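Packing firm puts robot arms on mixed-goods line, moves staff to checking and repair

23 February 2019

Seveck, a contract packing company that makes up mixed boxes of food and household items for small shops, has started using robot arms at its Xolalpa site for part of the sorting work that used to be done entirely by hand.

The company has installed two arms at the head of the packing hall, where returned and unsorted goods arrive before being put back into stock. Each arm works over its own table. Items are set out on the table, the arm picks them up one at a time, and they go into bins for food, cloth goods or hard goods. A person at the next station checks the bins and sends them on.

The sorting job has been one of the least popular at the site. Workers stood at the tables for a full shift and reached across them for most of that time, and the company said requests to transfer off sorting were more common than for any other post. Under the old arrangement 17 people rotated through the sorting tables. With the arms running, eight of them stay in the area. The others have moved to box packing, labeling and the loading dock, at the same rate of pay.

Seveck said no jobs were cut when the arms came in. It has not made a promise about next year, and staff representatives have asked for one in writing. Talks on that point are set to continue in March.

The arms are supplied by Stimumard, which also wrote the software that decides how an item should be gripped. A small camera sits near the gripper on each arm and gives the system a close view of the table. Operators can bring up the same view on a screen at the checking station. 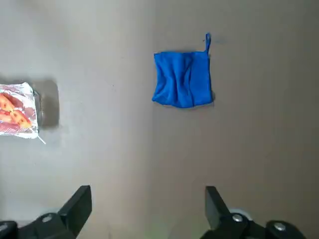

The camera's view at a sorting table, with a foil food package at left and a blue cloth item beyond the open gripper. Photo: Seveck

Soft items have been the hardest part. A box or a can keeps its shape, and the arm can close on it from most directions. A piece of cloth can fold in many ways, and the system has to find a place to take hold of it each time. Foil packaging brings other problems. It reflects the hall lights, and a crumpled edge can be mistaken for the edge of a different item.

When the system is not confident about a grip, it stops and sends a request to the checking station. The operator looks at the view on the screen and marks a spot, and the arm tries there. If the second attempt fails, the operator pauses the arm and moves the item by hand. In the first weeks each arm asked for help nearly 200 times a shift. The company said that number has come down but did not give a current figure.

Those requests have changed the pace of the work. Sorters used to set their own rhythm and could talk across the table. Operators now sit or stand at a screen and wait for the next call, which may come right away or after a long gap. Some staff told the company they preferred it, mainly for the relief to their backs and shoulders. Others said the waiting was tiring in its own way and asked for shorter turns at the screen. Seveck has since cut the longest turn to two hours, after which operators switch to filling tables or emptying bins.

Training takes two days. The first covers the safety rules, including where people may stand while an arm is moving and how to use the stop button. The second is spent at the screen with an experienced operator. Workers who want to go further can take a longer course in basic upkeep, such as replacing worn gripper fingers, cleaning the camera lens and tightening fittings. Those who finish it move up one pay grade.

Staff representatives have raised questions about the recordings. The arm cameras save pictures of each pick, and Stimumard uses them to improve the software. The cameras point down at the table, but hands can come into view when an item is moved. Seveck said the pictures are not used to measure how fast individual people work, and that it will put this in the site rules.

Speed is a separate matter. The arms are slower than an experienced sorter on almost every kind of item. The company makes up some of the difference by running them through meal breaks and for part of the evening, when the tables used to be idle. Two operators cover the evening period, and those shifts are voluntary for now.

A second packing company, Jamov, visited the site this month and is looking at a similar setup for its own returns area. It has not placed an order.

Seveck plans to keep the current two arms in place through the summer before deciding whether to add more. Very small items, glass and anything with a broken seal will still be sorted by hand at a separate table at the back of the hall.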